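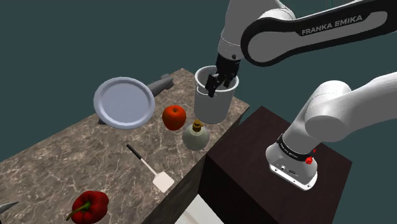 Should we buy the arm before the simulated tasks are finished?
Place the order once the task list is frozen, and plan on the simulator carrying the work until delivery.

Lorkatance kitchen set, data card
Version 2018-10-15

Purpose
Simulated episodes of a single arm handling kitchen items on a countertop. Katona uses the set to decide what to order for the Zuvville lab and in what sequence.

Contents
726 episodes, rendered. Each episode folder holds joint positions, gripper state, camera frames and a task label. Object models are stored once, in the folder named assets. Failed grasps are kept and marked in the label file.

Budget fields
Each task label links to a row in costs.csv with these columns: arm, gripper, mount, spare fingers, props, floor space, staff hours. Prices are quotes, without tax or freight. Empty cells mean no quote was received.

Planning notes
The arm quote from Bridum is valid for 60 days. Mounts are quoted separately and take longer to arrive than the gripper. Spare fingers come in sets; 17 sets cover the first year at the planned rate of use. Budget more than 100 staff hours for setup and safety checks.

Known limits
Contact forces are approximate. Finger wear is not modeled, so the spare parts figure comes from the supplier's table. Lighting is fixed within an episode. Do not use the set to estimate cycle time.

Updates
The cost table is next revised in May. Older versions stay in the archive folder.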